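The left one squeaks

I have been putting off writing up the gripper overhaul because it doesn't show me in a flattering light, and because Manaia Prendergast reads this and will have views. But I promised a few of you the settings, so here they are, along with what went wrong on the way to them.

For anyone who skipped the earlier posts: I look after a pair of hand-held grippers. Two fingers each, ribbed blue pads, a trigger in the handle, a camera looking down at the business end. You hold one in each hand and do ordinary things rather badly while the camera watches, and a robot arm up in Hodthorpe is eventually supposed to do the same things slightly less badly. The arm gets all the visitors. I get the screws.

By July the left hand had developed a squeak on closing. It was a small squeak, the sort a polite mouse might make, and I dealt with it as I deal with noises from the car, by talking over it. Then it began letting go of things. Pens, mostly. A teaspoon, once, into my tea.

My first theory was the pads. It is always my first theory because the pads are the easy bit. They push onto the finger and pull off again, and you can change all four while the kettle boils. I changed all four. The squeak stayed exactly where it was, and now I had new pads that were shiny from the mould and gripped worse than the old ones. (Wash them first. Washing-up liquid, rinse, leave them on a towel overnight. I knew this. It is written on the inside of my own toolbox lid.)

Second theory, the pivots. Roald Fjeld had told me months ago to check the pivots, in an email I'd marked as important and not opened. Each finger swings on its own pins, and if one pin on one side is tighter than its twin, the fingers stop meeting face to face. One arrives early and shoves. Mine was arriving early by 2 mm, which doesn't sound like much until you try to pick up anything thinner than a biscuit.

So, the procedure, such as it is:

Take the pads off. Open the fingers fully and back off every pivot until it turns freely. Clean out the old grease with a cotton bud, then be faintly appalled by the cotton bud. Put a very small dab of Zaltwood grease on each pin — the tub will outlive me. Nip the pins up in pairs, left and right together, never one whole side and then the other. Close the fingers on a strip of paper and pull. If the paper comes out crooked, loosen off and start again. I started again 8 times.

The trigger spring came out as well, while I was in there, and went behind the washing machine. The replacement is an Ekström and a touch stiffer than the old one. My thumb has noticed.

Then the camera has to be told where the fingers are, which means running the Piravine script and opening and closing the thing in front of a printed card until it is satisfied. It wants 110 clean closes. It does not count the ones where you sneeze. At the end it gives you a number for fully open, and mine came out at 2670, which I wrote on masking tape and stuck to the case, where it has already started to peel.

After that you need something awkward to practise on. Manaia's rule is that nothing rigid and nothing square counts as a test, so I got out the jewellery and did it on the bed. 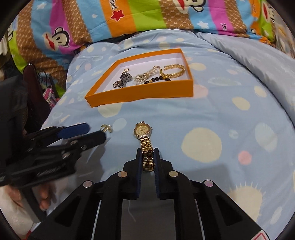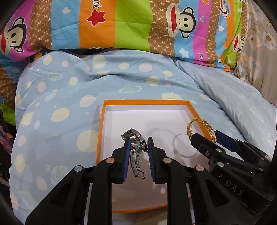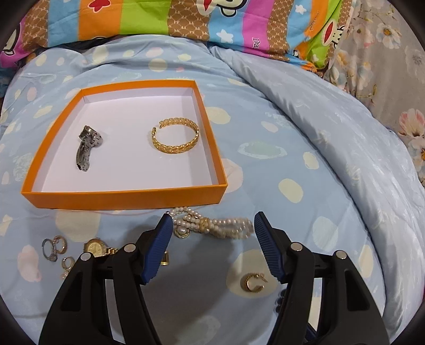 Watches are a pig to pick up with a gripper whose fingers don't meet squarely. The strap is a lot of little hinges, and if one pad lands ahead of the other the links roll over and the case swings off on business of its own. What I look for is what the silver one is doing in the second picture, with the case up top and the bracelet hanging down between the pads, because a grip like that leaves the weight dangling and any slop in the pivots has nowhere to hide. Gold links are kinder, I find, and pearls are horrible whatever you do to the pins.

Earrings I would leave until last. They want the very tips of the pads, and the tips are where a badly seated pad gives itself away by curling back. If yours curls, pull it off and push it on again from the bottom, holding the finger closed.

The squeak, since Manaia will ask, is much reduced. It now only happens on opening, and I have ordered a new set of pins. Roald has sent another email, which I have opened, and it says to check the washers.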